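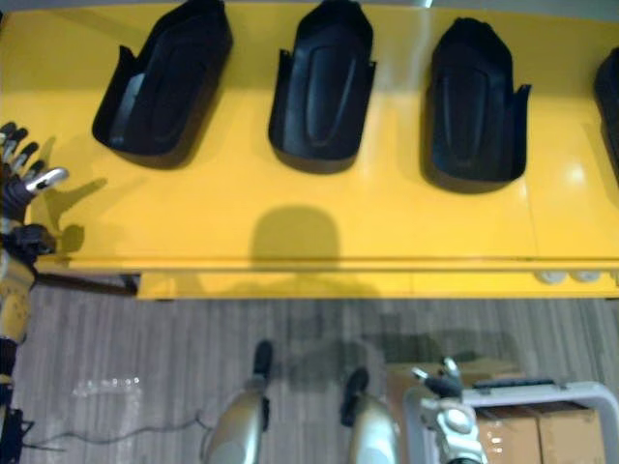
Samran Bunnag would start any visit to Stodadthorpe at the bottom of the hill, at the old pump, and walk up. Most people do it the other way, he says, because the bus stops at the top, and by the time they reach the pump they are thinking about lunch and give it half a minute.

The pump stands where Mill Lane meets the harbour road. It is green, a bit taller than a person, and it hasn't drawn water for years. The basin under it is older than the pump and much more interesting. It was cut from a single block of grey stone, and the front lip has been worn into a shallow dip by buckets being dragged over it. Before the mains came, this was where the lower half of the town got its water, and the queue on washing days went back past the chapel.

The town has three wells that can still be visited, and the walk between them makes a decent morning. Allow two hours with stops. The path is sealed for the first part and gravel after that, and the last stretch behind the churchyard gets slippery after rain.

From the pump, Mill Lane climbs between low walls. The houses on the left were built for fishing families and the ones on the right for the people who bought the fish, and the difference in window size still shows. Number 41 has a ring set in the wall beside the door. Donkeys were tied there on their way up with the water barrels. A donkey carried two barrels, one each side, and the price of a load depended on how far up the hill you lived. Families at the top paid double, and a good many of them collected rain off the roof instead.

The second well is in the yard behind the Pongsiri, the guesthouse on the small square. You have to go through the front hall to reach it, and guests and visitors alike are welcome to do that between breakfast and mid-afternoon. Nattawut Panyasiri keeps the key to the iron cover and will lift it for you if the hall isn't busy. The shaft is 11 metres deep and lined with brick to the bottom. Ferns grow on the north side. On a bright day you can see the water, and it is colder than you'd expect if you get the chance to put your hand in a bucket of it.

"My mother-in-law wouldn't make tea with anything else," Panyasiri says. "She said the tap water tasted of pipe."

The guesthouse does a plain lunch of soup, bread and whatever fish came in. There are six tables inside and a few more under the fig tree. In September the figs drop on the tables and the staff spend a lot of time wiping.

After the square the route leaves the road. Look for the gap beside the bakery and take the steps. There are 116 of them, uneven, with a handrail on one side only. Anyone who would prefer to avoid them can follow the road around by the school, a longer way but an easy grade. Both routes come out at the churchyard gate.

The third well is the one the town is named for, at least according to the people who live near it. The other explanation, that the name comes from an early landowner, is better supported by the parish records and less popular. It is a spring more than a well. The water comes out of the rock at knee height, runs along a stone channel and drops into a trough almost as long as a rowing boat. It has never been known to dry up. In the worst summer Bunnag can remember, when the reservoir at Stuvcombe was down to mud, people drove over from there with jerry cans and filled them at the trough through the night.

A small fair is held at the spring at the end of summer. It used to be a religious day and is now mostly music and grilled sardines. The trough is scrubbed out the evening before, the children are allowed to stay up, and the band plays from the churchyard wall. Attendance has crept up to 1000 in recent years, a lot for a place with one car park. Rooms go early. If you can't find one in town, Stuvcombe has more beds and there is a late bus back on fair night.

From the spring you can return the way you came or carry on along the ridge to the lighthouse road, where the view opens over both bays. The ridge path has no shade, so carry water. The spring water is tested and safe to drink, and there is a cup on a chain, but most people bring a bottle.

**Getting there:** The coast bus runs hourly from Stuvcombe and stops at the top of the town. Drivers should use the car park by the harbour, as Mill Lane is residents only.

**Maps:** A folding map of the wells, printed by Zestbridge, is sold at the bakery and at the Pongsiri.

**Well cover at the Pongsiri:** Closed for brickwork until 28th January. The yard stays open.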